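Leave the cloth alone: in praise of a badly kept table
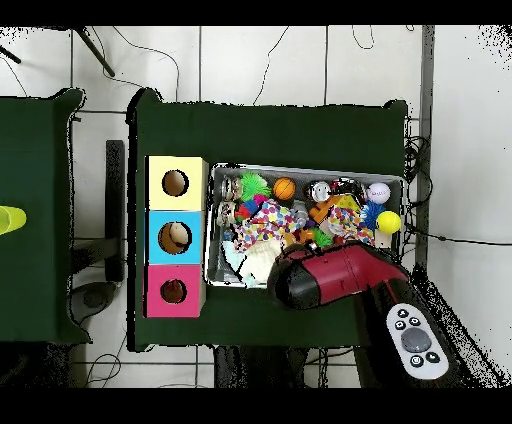

By Ozan Kırmızıgül
Posted May 2020 in Opinion, Workshop

I have a small argument going with half the people I work with, and as I've lost it in the corridor more than once I'm going to have it again in writing, where I can't be interrupted.

The argument is over how tidy a sorting cell ought to be. Ours in Ovatthorpe has an arm, a tray of toys and a stack of boxes with round holes in the top, and the arm's job is to get things out of the tray and into the holes. My job is looking after it (grease, bolts, cables, fingertips, the lot). And my view, which I'll defend to anyone who buys me a tea, is that we should look after the machine like a watch and the table like a teenager's bedroom.

Take the green cloth. It's rumpled at the edges and it hangs however it fancies. When Branden joined us he wanted to pull it tight and clip it down all the way round, and I do see why! A flat, taut surface is lovely to calibrate against. But then every bit of tuning we do is tuning for a flat, taut surface, and the first time we put the arm in front of a normal table it sulks. We had exactly that in December. Lovely numbers at home, hopeless in the next building, and I spent an evening on my knees looking for a mechanical fault that wasn't there.

Same goes for the tray. I like a jumble. Spiky balls next to a tennis ball, a couple of little jars, and those polka-dot cloth toys lying over whatever happens to be underneath. If you lay everything out in rows with a nice gap round each piece, you never find out that your fingertip is worn, because a worn tip can still pick up a lonely ball. It's the floppy stuff that gives you away. I do my check after every 30 picks of cloth, and that check has caught more trouble than the full service at 2000 cycles ever has.

Now, the machine itself is another matter, and people who hear the first half of my speech tend to wander off before the second. I'm dreadfully fussy about the arm. The black tip on the gripper gets wiped before each run and swapped at 3000 picks whether it looks tired or not. The red housing gets wiped too, mostly so I can spot a fresh scuff and go and ask who did it. I press every button on the white control panel once in the morning, with the arm parked, because a sticky button is a thing you want to meet early in the day.

Then there are the cables. I'll give my opponents this one, or most of it. Black cable on a white tiled floor is at least easy to see, but a tangle hanging by a post is a tangle, and I've no high-minded defence of it. Avcı, who wired a good deal of our kit before moving on, used to say a cable should have slack at the joint and none anywhere else. I've repeated that to newcomers for years while walking them past cables with slack absolutely everywhere. It's on my list. It has been on my list for a while.

What I won't give up is the notion that the fuss belongs on one side of the gripper only. Fomum, the firm we get our spares from, sends out a setup sheet with 4 pages on preparing the work surface and half a page on looking after the tip. I think that's upside down. You can't send somebody round to prepare the surface in every place the arm might end up, but you can make sure the tip is clean when it gets there.

Branden's reply, to be fair to him, is that with a messy table you can't repeat a test properly, so when something goes wrong you don't know whether to blame the arm or the toys. He's right about that. So we've agreed on a tidy run first thing, everything laid out his way, written down in the book, and then the whole lot gets tipped back in the tray and I have it my way until home time. He still smooths the cloth when he thinks I'm not looking.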